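Foreign Cash at Home: Tips for Sorting the Leftovers
2018-07-09

I love coming home from a trip with a pocket full of strange coins! What I don't love is finding them in a coat two years later, when the exchange rate has slid and half the notes have been replaced by a new design. So I keep a little currency corner in the house now, and it has made me pay attention to rates in a way I never did before.

Empty everything the night you get back. Bags, jackets, the side pocket of the car door, the lot. Sort by country first and by value second. Coins go in small jars, notes go flat in envelopes with the currency and the month on the front (July, in my case, for nearly all of them).

Write the rate on the envelope too. My favorite tip of all! When I put away my Welcombe money I wrote down what it was worth that day, and now I can see at a glance if it has gone up or down. It's only pocket change, but it's great fun to follow.

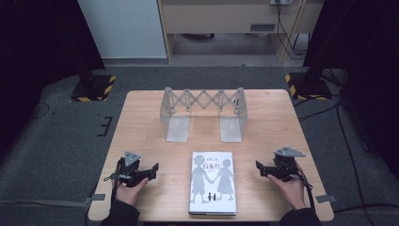 Folding rack and a hardcover on the table.

Check the spread before you swap anything back. The rate on the news is the middle one, and a counter will give you less. My neighbor Danjuma Bako took the same pile of notes to two desks in town, Tirnari and Cordier, and was offered 1310 at one and 1325 at the other. Same afternoon, same notes! Ask for the final amount in your hand, fees and all, and compare that.

Keep coins for the next trip. Most counters won't touch them. A jar with 37 small coins in it sounds like nothing until you need a bus fare or a luggage cart at six in the morning — then it's gold.

Old notes want a dry, dark place. A kitchen drawer near the kettle is a bad one (I learned that with a rather wavy twenty). A shelf in the hall closet does fine.

Put a reminder on the calendar for central bank days if you hold more than a trip's worth. Rates can jump in minutes after an announcement, so I leave my envelopes alone that day and look again when things have settled.

Next up I'm going through the big jar from my mother's house. 69 coins so far, and I haven't reached the bottom yet!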